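Trurkamow Open House Weekend - my notes from the tour

So I finally made it out to Trurkamow for the February open house, after two years of telling my buyers I'd go "next time." For anyone who hasn't been, it's the new development on the old feed mill land just past Stotutlow, with 62 townhomes in the first phase and a row of condos planned along the creek side. I left the office at 8 in the morning with a giant coffee and still managed to miss the turn (the sign is tiny, please fix the sign!).

Ramil Tagle was running the sales office and he very kindly walked me through three floor plans before the crowd showed up. I'll start with the Lomard, the smallest one, and I'll say right now it was my favorite. Two bedrooms upstairs, a half bath tucked under the stairs, and a kitchen that gets light from both ends. The pantry is deep enough to stand in. My one gripe is the laundry closet, where the door swings straight into the hallway and you'd be bumping it all day long. Ramil told me they've heard that a lot and the second phase gets sliders.

The Hinrichs is the big one, three floors with the garage on the ground level, and it's the plan everybody was lined up to see. The primary bedroom is huge. I mean, you could park in it. But the stairs are steep, and I have at least one couple on my list who would take one look and turn around. If you have knees like mine, go up slowly and think about doing that with groceries.

HOA dues came up in every conversation I overheard, so I asked. They're set at 200 a month for the townhomes, which covers snow, roofs and the shared green, and they haven't set a number for the condos yet. Don't let anyone talk you into guessing at it. Wait for the documents and read the reserve study, the boring pages too.

After lunch (tacos from the truck, very good, long line) I went to Sebastião Lacerda's talk on first-time buyers. He's a lender I've worked with on a handful of closings and he is so patient with people. Someone asked whether to pay off a car before applying and he spent ten minutes on it with a marker and a big pad of paper. I came away with a page of notes on closing costs that I'm going to type up for my spring clients.

Marble pattern tabletops, both of these:

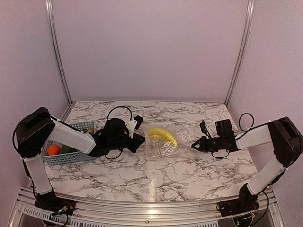
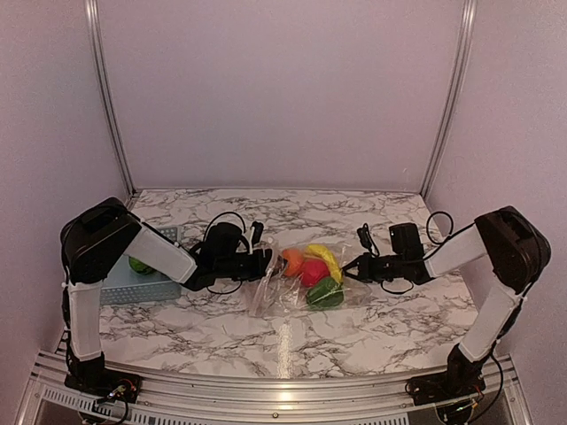 Back to the parking question, because I know I'm going to get emails. Each townhome has its own garage space plus the driveway, and there are 46 guest spots spread around the loop. On open house day every one of them was taken and I ended up on the gravel by the construction trailer. On a regular evening I'd expect it to be fine, but I want to drive through around dinnertime before I promise that to anyone.

I also walked down to the creek, where the path is still mud. Wear boots. The trail is supposed to connect up to Stotutlow eventually, and if it does, that's a real selling point for the end units - I'd pay extra for one of those myself. Ramil is sending me the updated site map, and I'm bringing two families back to see the Lomard next month.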